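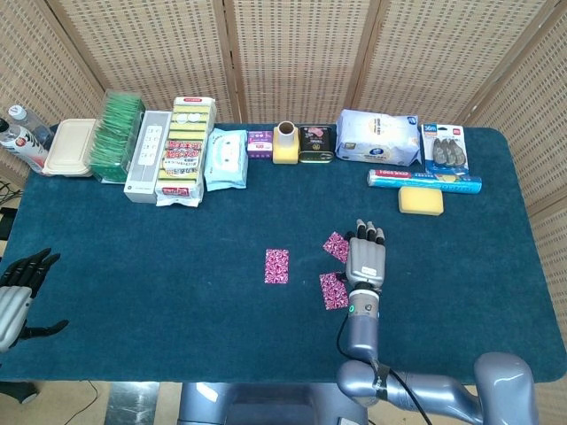
The Dreralura Casting Book, after a month of use

By Bülent Kırmızıgül
2 Aug 2019

When I began to model, at the age when other people finish their studies, my agent told me that I must carry a printed book to every casting. I thought she was joking. All my pictures were on my phone and on the agency's website. But she insisted, and for two years I used a cheap folder from a stationery shop, until one of the rings opened on a staircase in Milan and my best beauty shots went down to the ground floor before me.

So in July I bought the Dreralura Casting Book, and I have carried it to castings, fittings and one very long wedding catalogue job.

The cover is black and stiff, with a matt surface that does not show fingers. You can have your name pressed into the front, and I had mine done. They managed all the dots correctly, including the capital I without a surname accident, so I was already in a good mood. Inside there are 12 sleeves, and you can put a print on each side. For a new face this is more than enough. If you have worked for many seasons you will want the extra pack, and that is sold separately.

The sleeves are the best part. They are clear and they do not shine much, so a casting director under a strong ceiling lamp can look at the picture without moving the book left and right. They turn without sticking together. My old folder made a noise like a bag of crisps, and in a quiet room with four people at a desk this is not pleasant.

It closes with a strap and a small metal button. I would prefer a zip. In rain I put the whole thing in a plastic bag, and then I look as if I have come from the supermarket.

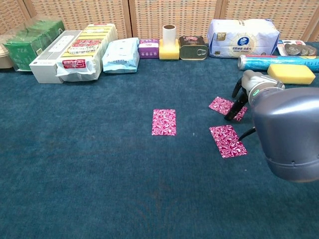

The pocket at the back is meant for comp cards, and here I have my main complaint. It is too tight. If you put in a thick pile, the back cover does not lie flat, and if you put in a thin pile, the cards slide to the bottom and you must fish for them with two fingers while somebody waits. Khanyisile Magagula, who shares an agency with me and has the larger size, told me that hers has the same fault. She keeps her cards in her jacket now.

It is also heavy. On my kitchen scale the book was 973 grams with the prints inside. This does not sound like a lot, but I walk between castings to save money, and by the fifth address my shoulder knows about it. The Mkhize folder, which I borrowed for a few days, is much lighter — but its cover bends, and the corners of the prints bend with it.

Is a printed book still necessary? Some clients do not open it. They take a card, ask you to walk, and say thank you. But for commercial work, and especially with older photographers, I see that people spend more time with paper than with a tablet. They stop on a page and ask who took the picture. At one casting we talked about a single portrait for so long that the next boy knocked on the door. I did not get the job, but they called me for another one.

I would buy it again in the small size. Ask for the plain sleeves, as the tinted ones make skin look a little grey, and order your name early if you have a season coming, because the pressing took longer than the website promised.

Good: clear sleeves, strong cover, correct spelling
Less good: weight, card pocket, no zip

Related
Corinne Fitzsimmons on her first swimwear shoot at forty
Tromer travel steamer: is it strong enough for linen?
Five questions for the booker: Brynhildur Hafstein
How Jericho Marquez prepares for a fitting day
Shoes to bring to a casting, and shoes to leave at home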